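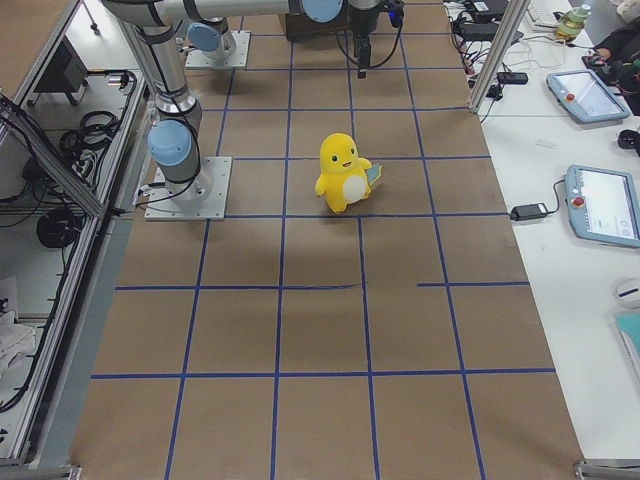
Oriana Espinoza wrote to ask whether the Uklow bench cell means fewer people on a shift. At Treltik it didn't. The same staff now spend less of the day lifting boxes and more of it checking orders.

The cell has 2 arms on one bench. Each is set up from its own tablet, and most people can edit a saved job after a morning's training.

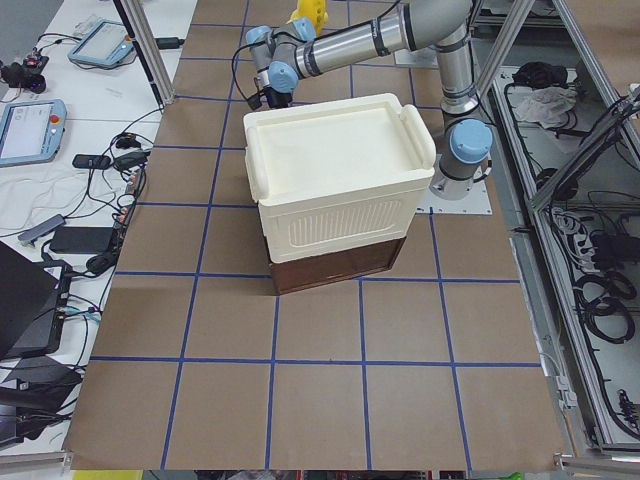
Storage box on its crate, with the gripper at the lid.

Stacked goods are the usual first job. Staff choose the order of work and mark out the bench in tape, so a layout can be changed between shifts.
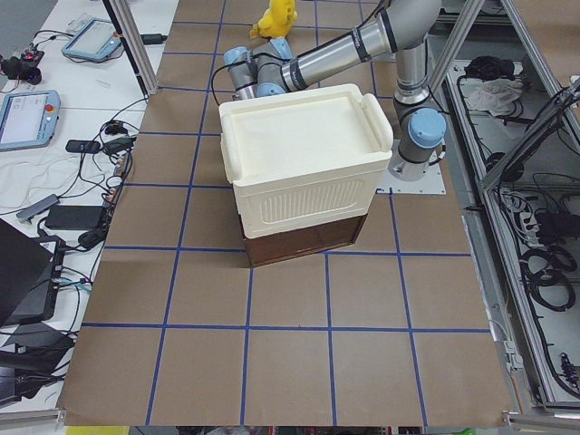 If the order changes, the old one stays saved under its own name and can be called up again. Jobs can be paused from either tablet. 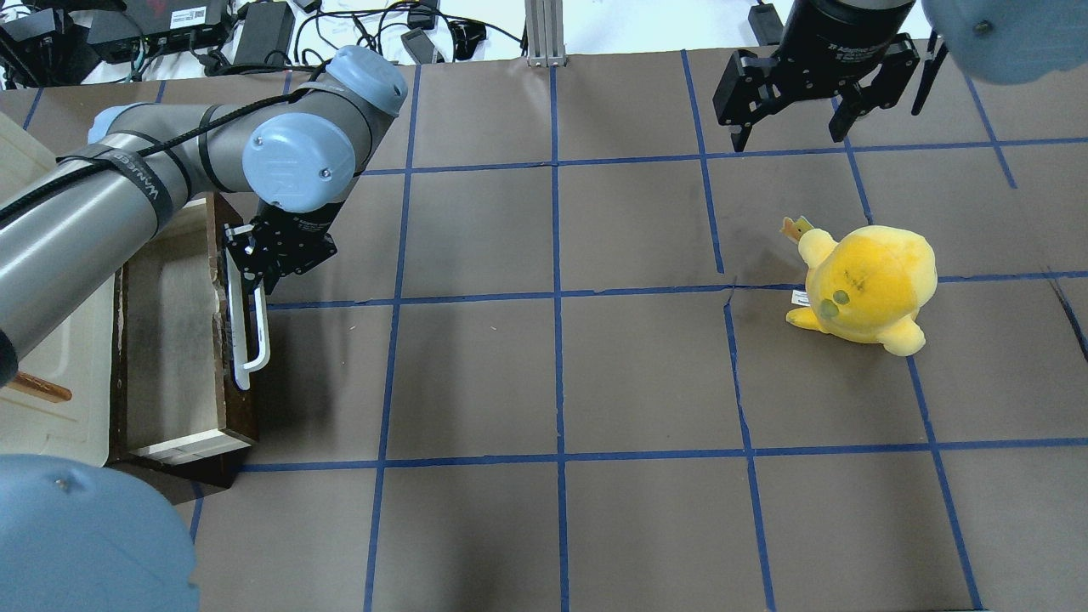 Domnica Rusu, Product Support, Rusum

Drawers take longer to teach than boxes. Allow 40 minutes for the first one. Training notes were last updated in August and come with the cell.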